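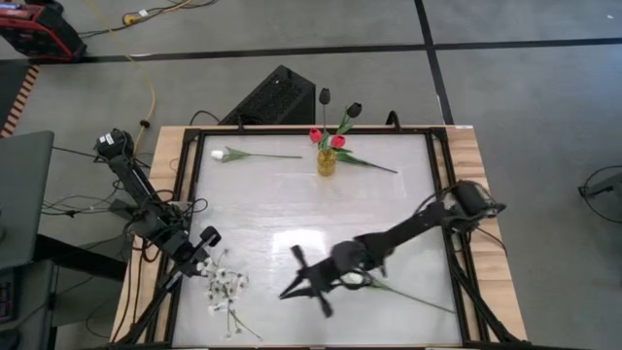 The flower bench, tulips in the vase and more on the surface.

Two-arm bench kit for flower arranging: worth it for a small shop?

Posted in Small Business Automation by Fluvness
Wednesday, October 14, 2026

I have a florist's shop with a unit behind it, and I have been offered a two-arm bench kit from Prakimier on a 60-day trial. The pitch is that it will put stems in vases while I get on with wiring buttonholes and arguing with the wholesaler. The photo is of the bench set up with artificial tulips, which the kit people recommend for learning on, plus a bunch of little white flowers for what their booklet calls "varied stem practice".

The arms come with a year of the software (the plan is called Jurnodlow, for reasons the booklet keeps to itself) and the price is 3,000 pounds all in, or a monthly sum that adds up to rather more if you have a calculator and a suspicious nature. If I keep it past the trial I am committed until February, so Valentine's would be its first proper exam.

What I would like to know from people who have run one of these:

Does it get any better with real stems? Mine would be tulips, mostly, and anyone who has handled a tulip in a warm room knows they have their own views on where to point.

Is the shiny work surface a problem? I get a bright patch from the ceiling light right near the middle and I wondered if that bothers the cameras.

And is the support any good? The sales side answers within minutes. I have learned not to read too much into that.

3 replies

Lâm

I had the same kit on trial in a shop that does mainly funeral and hotel work, and kept it, so make of that what you will.

Real stems are harder. Artificial ones are stiff and the same thickness all the way down, and the grippers get used to being treated well. With fresh tulips I had to turn the grip force down in the settings (Hand, then Contact, then the slider with no numbers on it) until it stopped leaving dents. Do one arm at a time. The two sides don't share the setting, a fact the manual saves for an appendix.

Anything bunchy is a different matter. Single stems laid apart it will manage. Give it a clump of small flowers with the stems all going their own way and it will pick up the lot, or a third of it, or the air next to it. I separate fillers by hand before they go on the bench, and yes, by that point I could have put them in the vase.

On the glare, it did matter for me. White petals near the bright bit were missed far more often than dark ones. A sheet of matt grey card taped over the surface sorted it. Support had suggested I recalibrate, twice, and then suggested I buy their mat.

Use a heavier vase than you think you need. Small glass ones go over the first time a wrist swings past with a leaf attached. I put a blob of florist's fix under mine and it has stayed upright since.

Support is decent on weekday mornings and a matter of faith after lunch.

As for the money, mine does the plain hotel vases, the ones that are all the same week after week, and I would guess it saves me an hour on a good day. It has never made anything I would put in the window. If your orders are all different, send it back on day 59 and make sure the collection is booked well before that, as the van slots fill up.

tulipsandtea

Just hire a Saturday person. They can also make tea and carry buckets.

backroom_bodger

Can't speak for the flower side as I use the same arms for sorting bulbs, but two things. Tidy your cables before you do anything else. I had one loop over the side of the bench and the arm found it on its way past, and the repair was 100 pounds for what I would call a plug. Cable ties and some split trunking down the side rail will do, leaving enough slack at the base for the full swing. Run the big "reach" test with nothing on the bench and watch where everything pulls.

Second, read the bit in the contract about the Jurnodlow plan after year one. On mine the arms still move without it, but you lose the saved routines, so you are back to teaching it what a stem is. I exported mine to a memory stick every month. The export button is under Account, next to Delete Account, so go carefully.

Agree with Lâm about the matt card. I used the back of some old wallpaper and it's still there.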